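# 拆开一台老台式机:Usley 的五月桌面

五月,Usley 维修角又热闹起来了!我是曹思颖(Sze-wing Tsao,叫我哪个都行),平时最喜欢的事就是拧开机箱,看看里面的线怎么走、板子怎么摆。这一页放的是一台旧台式机的内部,配几句我自己的碎碎念。喜欢老硬件的朋友,慢慢看。

## 主板这一带

绿色主板,上面印着白色的 DELL 字样,我一看就觉得亲切。以前学校机房里一排一排的,打开来差不多都是这种绿。
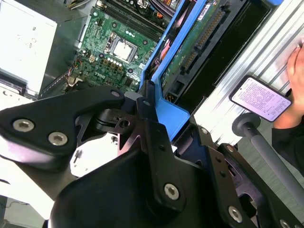 我对 CPU 的金属顶盖毫无抵抗力,银亮亮的一小块,周围挤满小元件,像一座小城的广场。旁边那排圆柱电容也值得多看两眼:老机器出毛病,我习惯先查电容顶部有没有鼓包,再去怀疑别的。内存槽是黑色的,不像有些板子用颜色区分通道,插之前最好翻一下手册。

还有那个亮蓝色的塑料硬盘支架!颜色这么跳,在一堆金属和绿板中间特别精神。我见过有人嫌它花哨,我倒希望现在的机箱里也多来点这种颜色。

## 线材和机箱深处

Nuala Mulligan 从 Follcombe 过来教过我们一晚上理线,她的笔记我到现在还贴在工具箱盖子里面:

- 拔任何一根线之前先拍照,换个角度再拍一张
- 手捏插头,别拽线
- 螺丝按位置分格放,机箱的和硬盘的千万别混
- 扎带先松松地套上,全部走完再收紧
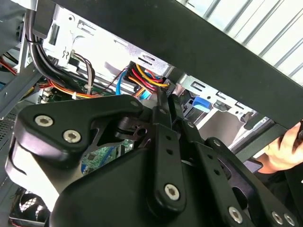

我最服气的是她的耐心。机箱里头空间小,线一多,手伸进去就看不见指尖了,她照样一根一根顺着摸到头,嘴里还哼着歌。我学了一个晚上,回家把自己那台也重新理了一遍,花了整整 5 个小时,高兴得睡不着!

顺便记一笔:维修角的零件抽屉现在有 31 格,内存和线材已经贴好标签,风扇还乱着。想看实物的朋友,晚上七点以后过来,门口按铃。手头有旧硬盘支架的也请带来,蓝的最好,别的颜色我也收。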